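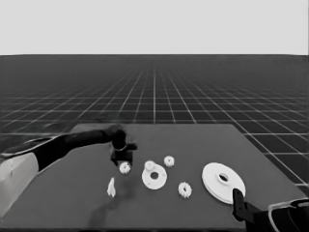

Gear assembly task in the Vorirum simulator, both arms under teleoperation.

Vorirum 2, reviewed by Negin Salehi, Fri 10 July

We used the package to gather demonstrations for a two-arm gear policy. Over 21 sessions, Shahab Moradi and I recorded 1,553 episodes and kept 700 for training. Most rejects were dropped grasps on the small gears, where contact handling is still weak. Large discs behave better.

Logging is good. Joint states and camera views share one clock, and bad episodes can be flagged during recording. Export is slow — plan on leaving it overnight. White parts on a dark table are easy to see, but varying colors means editing a config file by hand.

Recommended for collection. For contact-heavy evaluation we still use Zeveo.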